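3.2 Small pink things on a white floor

I came to this part of the study thinking mostly about tiles. Kiri Lowther and I had spent all of January arguing over grout — she wanted it pale, I wanted it dark — and I'm glad I won, as a dark line gives you something to judge a small object against when you're tidying a washroom floor. Soap is my favourite case (I do go on about it). It has soft edges and a domed top, and it ends up lying across the joints, wherever it likes!

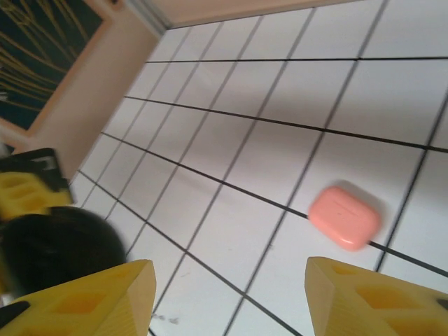
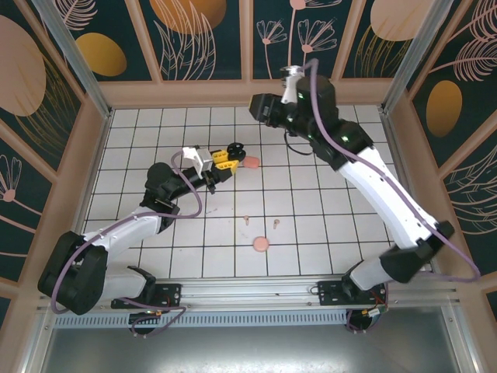
Figure 3. Pink items on the white tiled floor.

We kept everything pink on purpose. Valentin Pfister thought that was a bit much, but with a single colour you have to go by shape, and a flat disc and a little peg are quite different things to pick up after someone. The pegs gave us the most to talk about, being so tiny. I'd also like to say a word for the leaf and flower walls, which Magdalini Mavromatis chose and which I've grown very fond of. We come back to the floor in Section 4, with all 12 layouts.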